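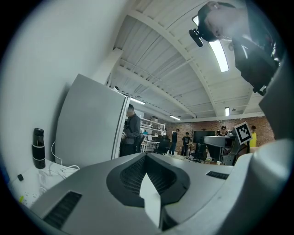

Par la rédaction de Worklow – mis à jour le 16 octobre 2026

Robots et corvées : vos questions, nos réponses

Vous êtes nombreux à nous écrire depuis le dossier de mai sur les machines qui plient, rangent et essuient. On a regroupé les questions qui reviennent le plus souvent. Les réponses changent vite, alors on remet la page à jour dès qu'on apprend quelque chose !

Un robot peut-il déjà vider mon lave-vaisselle ?

Dans une cuisine qu'il connaît, avec des assiettes toutes pareilles et un placard ouvert devant lui, oui, ça se voit de plus en plus, et c'est franchement réjouissant à regarder. Dans la vôtre, avec le panier à couverts en vrac et le couvercle en plastique qui s'est retourné pendant le cycle, il faudra encore de la patience. Le geste est acquis, la variété des objets beaucoup moins.

Et plier le linge ?

Les serviettes, très bien. Les t-shirts, correctement. Les draps-housses, non (mais qui sait les plier ?). À Sirnberg, on a vu un prototype à deux bras s'attaquer à une corbeille de 48 pièces. Il a fallu l'aider 13 fois, surtout pour des manches à l'envers et des chaussettes cachées dans les jambes de pantalon. Il est lent, il reprend parfois trois fois le même coin, et pourtant on reste planté devant à le regarder faire.

Pourquoi est-ce si difficile, alors que les usines sont pleines de robots ?

En usine, la pièce arrive au même endroit et dans le même sens, des milliers de fois. À la maison ou dans un petit atelier, rien n'est jamais où on l'attend. Prenez un plan de travail ordinaire : une gourde, des câbles emmêlés, une multiprise posée à côté. Pour vous, débarrasser tout ça prend quelques secondes. Une machine doit comprendre que le câble est souple, qu'il passe peut-être derrière la gourde, qu'il est peut-être branché et qu'il ne faut pas tirer dessus. Les câbles sont d'ailleurs un de nos sujets préférés, on pourrait en parler des heures.

Comment les robots apprennent-ils ces gestes ?

Surtout par démonstration. Une personne prend en main une pince, fait la tâche elle-même, et les mouvements enregistrés servent à entraîner le programme. L'avantage est énorme : on peut montrer un geste dans une vraie pièce, avec son désordre, sans y installer un bras entier. Chez Gurdale, le jeu de données consacré au rangement de table compte 2 315 démonstrations. Ça paraît beaucoup, et les équipes en voudraient bien davantage.

Qu'est-ce qui marche déjà en atelier ?

Le chargement de machines, le tri de petites pièces, le vissage quand les pièces sont bien tenues. Le nettoyage des sols aussi, à condition de ne rien laisser traîner. Un gobelet oublié par terre reste un obstacle tout à fait sérieux, selon la machine : certaines le contournent, d'autres le poussent devant elles sur toute la longueur de la pièce.

Faut-il réaménager ses locaux ?

Un peu. On colle souvent des marqueurs en noir et blanc sur les postes ou sur les bras pour que les caméras se repèrent. Un éclairage régulier aide aussi beaucoup. Le projet Namboodiri essaie de se passer complètement de marqueurs, et on suit ça de très près – ce serait un vrai soulagement pour les petits ateliers qui changent leurs tables de place toutes les semaines.

Est-ce dangereux de travailler à côté ?

Les bras dits collaboratifs limitent leur force et s'arrêtent en cas de contact. Cela ne dispense pas d'une analyse des risques, surtout si l'outil au bout du bras coupe, chauffe ou pince. À la maison, avec des enfants ou un chat, nous serions encore plus prudents.

Combien de temps tient la batterie d'un robot mobile ?

Tout dépend du modèle et de ce qu'on lui fait porter. Demandez toujours une mesure faite pendant le travail, bras en mouvement. L'autonomie au repos ne vous apprendra pas grand-chose.

Dois-je en acheter un maintenant ?

Pour la maison, un aspirateur robot, pourquoi pas. Pour le reste, attendez encore un peu. Pour un atelier qui répète le même geste toute la journée, faites venir une démonstration avec vos propres pièces, y compris les tordues et les grasses. Prévoyez une demi-journée, et laissez les personnes du poste poser leurs questions, elles voient tout de suite ce qui coincera.

Votre question n'est pas dans la liste ?

Écrivez-nous par le formulaire de contact. Nous avons encore 12 messages en attente, dont plusieurs sur le repassage, et ils seront traités dans la prochaine mise à jour.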